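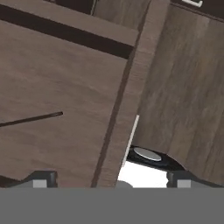 Ticket: Washing machine stops before final spin, code on display
Opened by: Amrit Lapointe
Handled by: Fatima Uzor, Ginell tenant support
Opened: Feb 21, 2024
Status: closed

Problem as reported

Good morning. I rent a flat in the Tremville building and the washing machine is a Rendov, the model with the front door. It was in the flat when I moved in, in January. Since last week it does not finish the cotton programme. It washes, it rinses, then it stands still with water inside and the display shows E25. The door stays locked. After 45 minutes I switched it off at the wall and then the door opened, but the clothes were full of water and so was the floor.

I tried the short programme also. Same result, only sooner.

First reply (Fatima)

Thank you for the clear description. E25 on this machine means that the water does not go out in time. Please do not run it again before the filter is cleaned. The filter is behind the small flap at the bottom right. Put a flat dish and some old towels under it, turn the cap slowly and let the water come in small portions. Please write to me what you find.

Reply from tenant

I did this yesterday evening. It took a long time, my dish is small and I had to empty it again and again. In the filter there was a hair clip, a lot of grey fluff and one coin. I rinsed everything and closed it well. Then I started only the "drain and spin" programme, without clothes. It pumped for 5 minutes — the sound was quite loud — and then again E25. So it is better than before, I think, but not repaired.
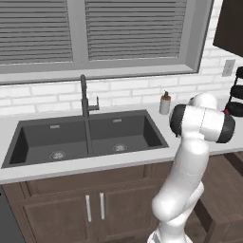 Second reply (Fatima)

If the filter is clean and the pump makes a noise, the next thing to check is the drain hose. Please look if it is bent or pressed flat behind the machine. Also look at the place where it joins the waste pipe. In some flats the previous tenant pushed the hose too deep into the pipe, and then the water cannot pass freely.

Switch off the power and close the water tap before you move the machine.

Reply from tenant

The hose was pressed between the machine and the wall, almost flat in one place. I pulled the machine forward a little and made the hose straight. I also took it out of the pipe and put it back less deep. Two full washes are now finished without the code, both on cotton. The floor is dry.

One question remains. The hose has a white line where it was folded. Must I buy a new one?

Closing note

No need to buy it yourself, the machine belongs to the flat. I have ordered a hose from Piątek and will send you a message when it arrives. Until then, please stay at home while the machine is running and look at the fold after each wash. If you see drops, close the tap and reopen this ticket.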